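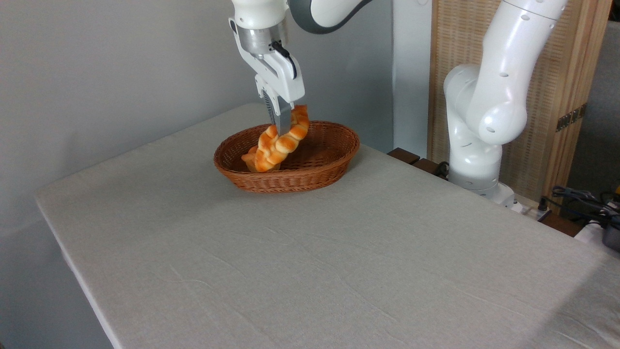 The Hutodora team's arm with a braided loaf and its basket.

Hollis students take table-setting robot to Vatside finals

FLITIMWOOD, March – A student team from the Hollis robotics club has earned a place in the Vatside student automation finals with Hutodora, a project that teaches robot arms to set out food on an ordinary table, cloth and all!

The club entered the breakfast challenge, where bread has to be picked up and placed in a basket without tearing the crust or tipping anything over. Of 74 attempts in the qualifying round, Hutodora completed 63, and the students cheered for nearly every one of them.

"Bread is wonderful to work with and terrible to program for," said Eetu Toivonen, who coaches the club. "A braided loaf has bumps everywhere, so the team spent weeks on where to grip and how hard to squeeze. They'd come in after class, change one line of code and run it again. I love watching that."

The students wrote the motion code themselves and tuned the grip by hand, starting with foam blocks before moving on to real loaves. Four club members will travel to Vatside, and two first-year students will join them to help with setup.

Next on the list is a harder test, with rolls of different sizes and a basket that can be moved between turns.

The club meets at Hollis after classes and is open to every student, with no programming background needed. New members can sign up at the workshop door.

Contact: Eetu Toivonen, Hollis robotics club, Flitimwood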